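## 4. Settlement Delay and Reconciliation in Small Card Processors 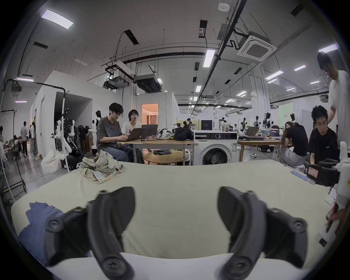
Settlement delay is defined as the interval between authorization of a card payment and the posting of funds to the merchant's bank account. In the data supplied by Fonham, the interval was recorded separately for each merchant, and the clock was started at authorization and stopped at posting, with no correction for bank holidays. Merchants working from home offices made up a separate class. The class covers any account whose registered business address is also a residence, and it takes in sellers who do their bookkeeping on a laptop in a bedroom, as the man typing in Figure 4 sits at a table behind a bed, as well as those with a converted garage or a spare room. Accounts in this class tend to have low monthly volume and irregular batch times. They were kept in the sample but are reported apart from storefront accounts.

**Figure 4.** Laptop use at a table behind a bed.

### 4.1 Batch timing

Fonham closes its batch once per day. Plateck allows the merchant to close the batch by hand, with an automatic close if no action is taken. The difference matters for the delay measure. A hand-closed batch that misses the bank cutoff is carried to the next business day, and the carried amount is then mixed with the new day's sales. We treated carried amounts as belonging to the day of authorization. Plateck's own reports assign them to the day of close, so the totals in our tables will not match those reports line by line.

Merchants were observed for 28 business days. Accounts with fewer than 6 batches in that period were dropped. Refunds were netted against sales only when both fell in the same batch. Refunds posted later were held in a separate column and do not enter the delay figures.

### 4.2 Reserve holds

Both processors may hold back part of a batch as a reserve against disputed charges. Under the Visser contract terms, used by Plateck for new accounts, the hold is released in 2 steps. The first release follows the end of the dispute window and the second follows a manual review. Fonham uses a single release. Held amounts were excluded from the main measure, and a second measure including them is given in the appendix.

Excluding held amounts favors processors that hold more. A processor could report a short delay on the portion it pays while keeping a large share back. We therefore advise reading the two measures together. For storefront accounts the ranking of the processors is the same under both. For home-office accounts it reverses, mainly through the slower second release on newer accounts.

### 4.3 Matching errors

Bank postings were matched to batches by amount and date, using the Plamstead matching tool at its default settings. A posting was left unmatched when its amount differed from the batch total by more than the stated fee. Most unmatched postings were cases in which monthly fees had been taken out of a daily deposit. These were corrected by hand where a fee statement was on file. The rest were left out.

Delays of over 4 business days were checked against the original bank records. In several cases the merchant had changed bank accounts during the study and the first deposit had been returned. These were kept, as the merchant did wait for the money, but they are flagged in the data file. The file was frozen on 3/31/21 and later corrections by either processor are not reflected in the results.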